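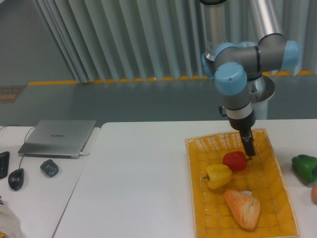
Red bell pepper in the yellow basket.

About Tomić Calendars

Tomić Calendars compiles and prints church year calendars, lectionary tables and sacristy wall charts. The office and print shop are in Hollport. A second office in Lividport handles proofreading and shipping. Ten people work for the company between the two sites.

We supply 193 congregations. Most follow the Western calendar. A smaller group follows the Eastern calendar, in either its Julian or its revised form, and several congregations with mixed membership order a chart that sets both dates of Easter side by side.

What We Produce

The Desk Calendar is a 92-page bound book covering one church year, from the First Sunday of Advent to the Saturday before the next. Each day has a single entry: the name of the day, its rank, the color for the day, the appointed readings and, where two observances fall together, a note saying which one gives way. Ranks are abbreviated. The key is printed inside the front cover and repeated inside the back cover.

The Wall Chart carries the same information without the readings. Colors appear as solid bars: violet, white, red, green, and rose for the two Sundays on which its use is permitted. Congregations that use blue in Advent should say so on the order form. Black is printed only on request.

The Reading Table is a loose sheet for lectors. It lists Sundays and major feasts only, with chapter and verse in the numbering of the translation the congregation uses. Psalm numbers are a frequent source of error, as the Greek and Hebrew numberings differ through most of the book. We print one or both.
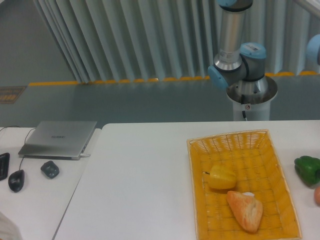

How the Dates Are Worked Out

Every calendar starts with the date of Easter. We compute it from the tables and check it by a separate arithmetic method. If the results disagree, the work stops until the error is found. Ash Wednesday, Ascension, Pentecost and the Sundays after Pentecost are then counted from Easter. Advent is counted back from Christmas, and the weeks in between are filled from both ends.

Fixed feasts are added next. A feast that lands on a Sunday is kept, moved or left out according to its rank and the season. The rules are not the same in every church body, so we keep a separate rule file for each one. Local observances, such as a patron saint or the anniversary of a dedication, are entered last. A congregation that does not know its dedication date may choose a Sunday in October, and many do.

The compiling is done in Lirkik, a program written in this office for the purpose. It applies the rule file, marks every collision between observances and prints a list of them. Each item on the list is settled by an editor and initialed. No collision is settled by the program alone.

Paper and Binding

Desk Calendars are sewn, with a cloth spine, and will lie flat on a lectern or a vesting table. Wall Charts are printed on uncoated stock that takes pencil. Both are available in large type at the same price.

Corrections

Errors found after printing are issued as a gummed slip, cut to fit over the entry concerned, and mailed to every congregation that received the edition. Reports should give the page, the day and the rule file number, which is printed at the foot of the title page.

Orders

Local observances for the coming year must reach the Hollport office before printing begins. Standing orders renew each year unless canceled in writing.

Page revised 11/22/20.

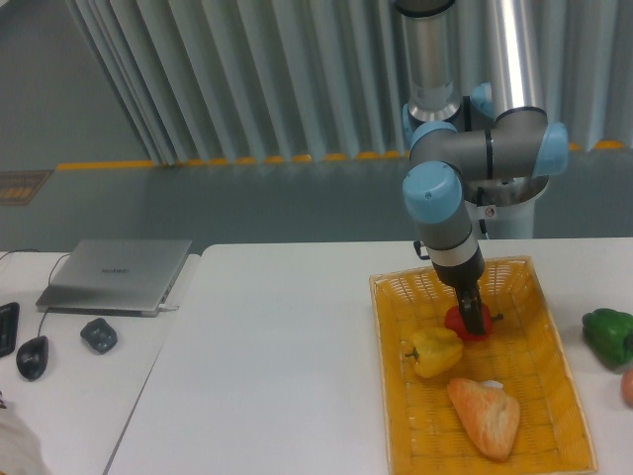
Red and yellow bell peppers, yellow basket.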